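Nemska Community Workroom
1/12 A short thread this Tuesday on the care, storage and loan of scissors. It applies to all members using the craft and paper benches, and to groups booking the room at Fliltport.

Nemska Community Workroom
2/12 Scissors remain the most frequently borrowed item in our tool library. Last year they were signed out 400 times, well ahead of rulers and craft knives.

Nemska Community Workroom
3/12 Members are asked to lay scissors flat on the work surface when they are not in use, with the blades pointing away from the person seated at the bench. They should not be left standing in mugs or jars.

Nemska Community Workroom
4/12 Blades should be fully closed before a pair is put down or handed on. When passing scissors to another person, hold the closed blades and offer the handles.

Nemska Community Workroom
5/12 Handle colour is the simplest way of telling pairs apart at a distance. Please quote it when reporting a fault - "yellow and black, stiff at the screw" is a perfectly good report.

Nemska Community Workroom
6/12 One pair on the surface, then several set out in rows.
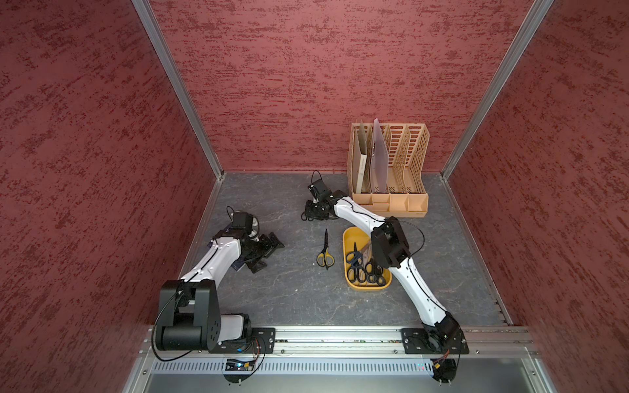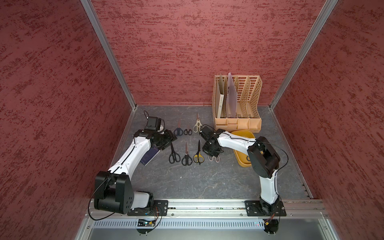 Nemska Community Workroom
7/12 Cleaning. Wipe both blades with a dry cloth after each session. Glue and tape residue may be removed with a little warm soapy water, after which the blades must be dried at once. Scissors should not be left to soak.

Nemska Community Workroom
8/12 Paper and fabric. Pairs marked with a ribbon are kept for fabric only. Cutting paper, card or sandpaper with them dulls the edge quickly, and the cost of sharpening falls on the general fund.

Nemska Community Workroom
9/12 Sharpening is carried out by Oosthuizen of Wekudard Lane. Collections take place in June and again in the autumn. Members may add their own scissors to the collection at a charge of £3 a pair, payable at the desk. Please attach a label bearing your membership number.

Nemska Community Workroom
10/12 Left-handed scissors are available on request. They are kept separately in drawer 223 and may be reserved in advance by telephone or at the desk. We would be glad to hear from members who would make regular use of a larger size.

Nemska Community Workroom
11/12 Damaged scissors should be handed in at the desk and should not be returned to the drawer. A loose screw can usually be tightened the same day. Pairs with a chipped blade or a cracked handle will be withdrawn - please do not attempt a repair with tape.

Nemska Community Workroom
12/12 Printed copies of this guidance are available beside the signing-out book. Questions about group bookings, including requests for additional pairs, should be sent to the Fliltport desk before the session concerned.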